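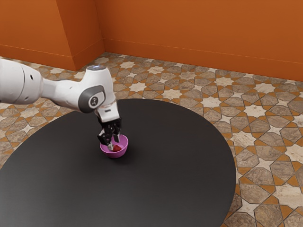

Figura 1. Vista lateral: brazo blanco, pinza negra de dos dedos y bol rosa con el objeto dentro, sobre la mesa redonda.

Recogida de demostraciones en simulación: tarea «fruta en bol»

Última revisión: viernes 18 de octubre

Esta guía cubre la grabación de demostraciones teleoperadas en el simulador Nellia para entrenar una política por imitación. Se da por hecho que el simulador está instalado, que la escena base carga sin errores y que el dispositivo de mando aparece en la lista de entradas. El entrenamiento se trata en otra página; aquí se llega hasta el lote validado y listo para exportar.

1. Definir la tarea antes de grabar

La instrucción de lenguaje asociada al lote es única: «deja la fresa en el bol». No se admiten variantes redactadas por el operador. Las paráfrasis se generan después, en el paso de exportación, a partir de una lista cerrada.

Un episodio se considera correcto si al terminar se cumplen dos condiciones:

- La fresa está en reposo en el interior del bol, sin contacto con los dedos.
- El bol no se ha desplazado más de 2 cm respecto a su posición inicial.

La segunda condición se añadió en junio. Hasta entonces se aceptaban episodios en los que el operador empujaba el bol con la muñeca al retirarse, y la política entrenada con aquel lote reproducía el empujón con bastante fidelidad.

2. Preparar la escena

Cargar la escena Xolalpa con la configuración de mesa redonda. Dejar sobre la mesa únicamente los objetos de la tarea. Los distractores van en un lote aparte y con su propio identificador.

Fijar la semilla de iluminación por sesión y la de posición por episodio. Si ambas se sortean en cada episodio, los fallos de agarre resultan difíciles de atribuir al revisar.

Comprobar también la malla de colisión del bol. La que se genera por defecto es una envolvente convexa: el bol queda tapado a efectos físicos y el objeto se apoya en un plano invisible a la altura del borde. Hay que sustituirla por la descomposición en piezas convexas incluida en el paquete de recursos. Para verificarlo basta con soltar la fresa desde encima del bol con el brazo en reposo y dejar correr la física hasta que se detenga.

3. Configurar las cámaras

Se graban dos flujos sincronizados: uno lateral, que abarca el brazo y la mesa, y uno cenital de detalle sobre la zona de depósito. El flujo lateral sirve para juzgar la aproximación y la retirada. Tiene una limitación conocida: con la pinza baja, los dedos ocultan parte del objeto y no permite decidir si ha quedado suelto.

Ambos flujos deben compartir reloj con el registro de articulaciones. El desfase máximo admitido es de 40 ms. Si el validador marca un desfase mayor, el episodio se descarta completo; no se corrige por interpolación.

4. Grabar el episodio

4.1. Llevar el brazo a la posición de partida y esperar a que el indicador del panel pase a «listo».

4.2. Iniciar la grabación antes de mover el mando. El recorte automático elimina los fotogramas sin movimiento del principio, pero no puede recuperar los que no se grabaron.

4.3. Aproximarse en vertical al objeto. Evitar las entradas en diagonal: con los dedos abiertos, el inferior toca la mesa y el controlador de impedancia introduce una oscilación que queda registrada como acción.

4.4. Cerrar la pinza en un solo gesto. Los cierres por tramos generan etiquetas ambiguas en el canal de la pinza, que se binariza al exportar.

4.5. Elevar, trasladar y descender hasta que las puntas de los dedos queden por debajo del borde del bol. Soltar desde más arriba hace rodar la fresa por la pared y alarga el episodio sin aportar nada.

4.6. Abrir lo justo para liberar el objeto. Una apertura completa dentro del bol puede empujar la pared y desplazarlo.

4.7. Retirar el brazo en vertical, apartarlo del campo de la cámara cenital y mantener la grabación 50 fotogramas más. Ese tramo final es el que utiliza el comprobador de éxito.

5. Revisar y etiquetar

El comprobador automático da un primer veredicto a partir del estado del simulador. Aun así, cada episodio pasa por revisión visual, y el fotograma cenital es el que decide.
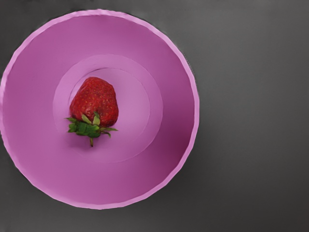 Figura 2. Vista cenital sin pinza a la vista. La fresa está dentro del bol, apoyada en el fondo.

Criterios para la vista cenital:

- Sin dedos ni muñeca en el campo. Si aparecen, la retirada quedó incompleta y se marca «retirada_parcial».
- Objeto en el interior del bol. La orientación es indiferente: vale tumbado, con la punta hacia cualquier lado.
- Sin interpenetración apreciable entre el objeto y el bol. El contacto es normal; una parte de la fruta hundida en la pared, no. En caso de duda, consultar la profundidad de contacto en el registro.

Los episodios fallidos no se borran. Se guardan con la etiqueta «fallo» y un código de causa (agarre, traslado, depósito, retirada). El clasificador de éxito se entrena con ellos y suele andar escaso de negativos de depósito.

6. Tamaño y composición del lote

El objetivo por lote es de 2.000 episodios correctos. Conviene repartirlos entre varios operadores: los lotes de una sola persona muestran trayectorias muy agrupadas y la política generaliza peor a posiciones próximas al borde de la mesa.

Antes de cerrar el lote, representar las posiciones iniciales de la fresa en planta. Si hay huecos, grabar episodios dirigidos con la opción de posición manual en lugar de ampliar el muestreo aleatorio.

7. Exportar

Ejecutar el validador de Zevano sobre la carpeta del lote y después la exportación. El validador comprueba sincronía, límites articulares, duración y presencia de los dos flujos. Los avisos de duración pueden ignorarse si el episodio está etiquetado como fallo; los de límites articulares, en ningún caso.

Problemas frecuentes

La fresa vibra en el fondo del bol y no llega al reposo. Reducir el paso de integración o aumentar la fricción de rodadura del objeto. No tocar la masa: altera el agarre y deja el lote incompatible con los anteriores.

El comprobador da éxito con el objeto todavía entre los dedos. Falta activar la condición de contacto en el archivo de la tarea. Está desactivada en la plantilla Cluscombe, de la que derivan varias tareas antiguas.

Las acciones aparecen desplazadas un fotograma. Se está exportando el estado medido en lugar de la consigna. Cambiar la fuente en la configuración y repetir la exportación; no hace falta volver a grabar.

Mantenimiento de la guía: Tane McKinnon. Para proponer cambios, abrir una incidencia en el repositorio de tareas e indicar el número de apartado.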